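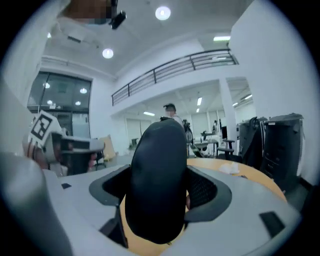 I have been at my new desk for 13 working days and I am finally ready to talk about it, because I love this place and I did not expect to love an office.

Some background if you're new. For the last few years I worked from my kitchen table, with a laptop on top of two cookbooks and my knees against a drawer that never quite closed. Then in June our little team moved in with Akora, who have a floor they share out to small outfits like ours. We got a key code, a shelf in the fridge and a row of desks, and I got to pick mine second (Dindo Mangubat picked first, having won the coin toss, and he has been insufferable ever since).

So, the room! It's open plan, one big space, and the first thing I noticed was how high up my mood went just from having a white ceiling and a lot of air under it. My kitchen at home has a brown beam that I have hit my head on more times than I care to admit. At the office there are round lights set into the ceiling and they're bright without being mean. I was braced for that greenish school-corridor light and it simply isn't like that. There's a long panel light too, and I've learned to sit so that it doesn't land on my screen.

My favorite thing, though, is the glass wall. It's dark glass with black framing, doors and all, and it gives you the room back again in reflection, so the whole place seems to keep going. I wasn't sure about it on the first morning. I kept catching someone moving in it and looking up, and the someone was me, eating a granola bar. By the third morning I'd stopped noticing, and now I like it very much. Late in the afternoon it looks great, all those ceiling lights floating in the dark.

Now the desk itself, which I have rearranged so many times that Kamonchanok Sangkhawat asked whether I was planning to open a store. The final layout (final for now) goes like this. Laptop on a stand, slightly left of center. Notebook on the right where my hand falls. Lamp in the back corner, a Garness one with a bendy neck that I bought used and cleaned up with dish soap and an old toothbrush. Pens in a jam jar. One plant, a pothos, which came from a cutting off my aunt's and has already put out a new leaf! I'm taking that as a vote of approval.

I did try a second plant. It was a fern and it lasted four days. I think the air is too dry for it, or I drowned it, or both. It's recovering in my bathroom and looking at me with some reproach.

The other big find was a mat. I'd been using the desk bare and my wrists were getting cold by ten in the morning, which sounds silly until you've had cold wrists. Tatex makes a plain felt one in oatmeal and I ordered the larger size. It makes the whole desk feel like mine – the same way a rug does in a rented bedroom. It also muffles my typing, and the person opposite thanked me for it with such feeling that I now wonder what I sounded like before.

Cables were my worst problem and I'm still only half done. I had a charger, a lamp cord, headphones and a monitor cable all heading for the same outlet in a knot. I spent one lunch hour on the floor with a packet of Velcro ties and got them into a single line down the back leg. It held until I wanted to move the lamp. Lesson learned: leave some slack up top, then tie. If anyone has a good trick for the headphone cable I would love to hear it, because mine still goes wherever it wants.

And then there's the locker. We each have one and mine is 63, a bottom one, so I have to crouch. I keep a cardigan in there, a spare pair of shoes, oatmeal packets, and a mug from my grandmother's house that has a sailing ship and the date 1853 on it. None of us knows what happened in 1853. My mother thinks it's a souvenir from a regatta and my uncle says it's the number of the mold. It holds a huge amount of tea, so I've stopped asking.

What surprised me most is the sound of the place. I'd worried that open plan meant I'd never finish a thought. In the mornings there's a low hum of people getting on with things, and I write better in it than I ever did at home, where the silence made every fridge noise an event. My word count on the first full morning was 2707, and that included an actual coffee break with actual humans. The afternoons are chattier. I save email for then and put on headphones if I have to.

A few things I'd still like to sort out. A footrest, for one (I'm short, and the chair at the right height for the desk leaves my heels hanging). I've been resting them on a shoebox, which is fine but is slowly becoming a flat shoebox. A hook for my bag. And something for the stretch of wall behind us, which is very white and very plain. Dindo wants a map. Kamonchanok wants nothing at all and says the white is restful. I've got my eye on a big woven hanging from Navarro, the craft shop down the hill, in rust and cream, and I'm planning to bring it in early one morning before anyone can vote.

Next post will be the lunch one, as promised. I've been testing what survives the bus ride and a morning in a shared fridge, and there is a sesame noodle salad I am very excited about. Send me your own desk setups in the meantime, messy ones especially, and if you know how to keep a fern alive, please write soon.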